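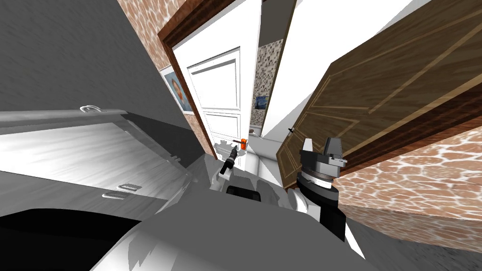

Search this site Search

The night bus from Kivemthorpe to Radalari leaves at ten to midnight and takes longer than a person can reasonably sit. I have done it 2 times. The first was in May, when I was promised a reclining seat, and I can report that it reclined. Getting it back up again was my own affair.

It is 280 miles, most of them dark. The company that runs it, Miketia, believes in sleep and shows this by switching off every light except the one over your head. 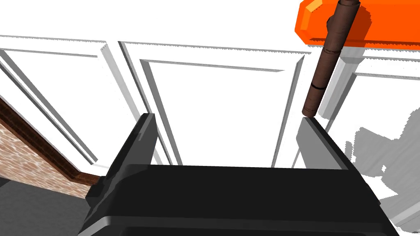
Everyone brings food. The old hands peel eggs before Zheng, the first stop, where the café shuts ten minutes before we get in and has done for as long as anyone can remember. You can stand outside and admire the buns. Some people smoke. I walked round the bus twice and felt like an athlete.

And yet it fills up. The train is quicker, cleaner and costs more than my shoes. On the bus a stranger will fall asleep on your shoulder by one o'clock and thank you for it at dawn - or, as mine did, ask whether you would mind not moving so much. Radalari comes up grey over the hill, and everyone starts looking for their other sock.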